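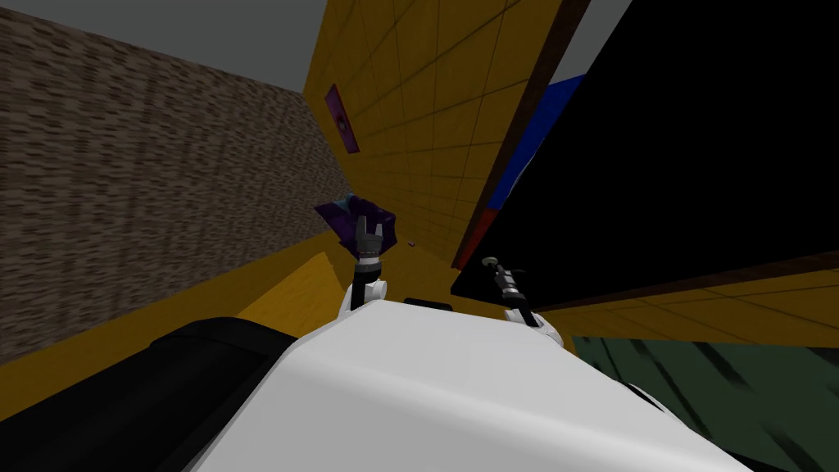
Faz umas semanas que ando a brincar com o Lesetti, o simulador da Handico para robôs de dois braços, e já me pediram tantas vezes que explicasse como se começa que resolvi escrever tudo de uma vez. Uso a versão 2, a que saiu em maio (a anterior tinha menus diferentes, cuidado!).

Primeiro, instalem o pacote base e abram o Flasside, que é o editor de salas. Escolham uma sala pronta, não inventem logo uma do zero. São 35 no catálogo e eu fui direitinha à mais colorida, com paredes de azulejo amarelo, claro!

Depois carreguem o robô e passem para a câmara do pulso. Abram a pinça toda, vejam se os dois dedos respondem e só então mexam no braço.

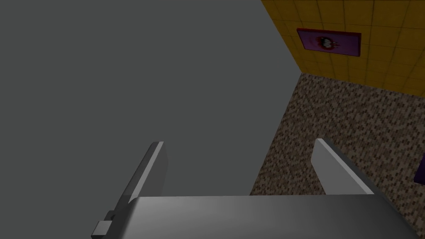
A velocidade vem em 8 e eu baixei-a para metade no primeiro dia. Fica lento, sim, mas dá tempo de perceber o que cada junta está a fazer. Quando já estiverem à vontade, voltem à câmara da cabeça e treinem com coisas pequenas: um pano, uma caixa aberta, o que a sala tiver. 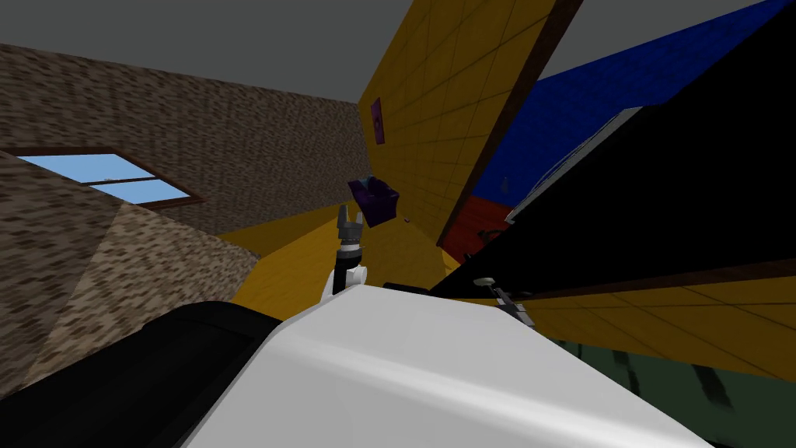
Gravem sempre a sessão antes de trocar de objeto, no menu Ficheiro, opção Guardar percurso. Se aparecer o erro 203, fechem o Flasside e abram outra vez, comigo resolveu. O módulo Laitinen, para braços mais compridos, paga-se à parte e ainda não o experimentei. Se alguém já o tem, conte-me nos comentários!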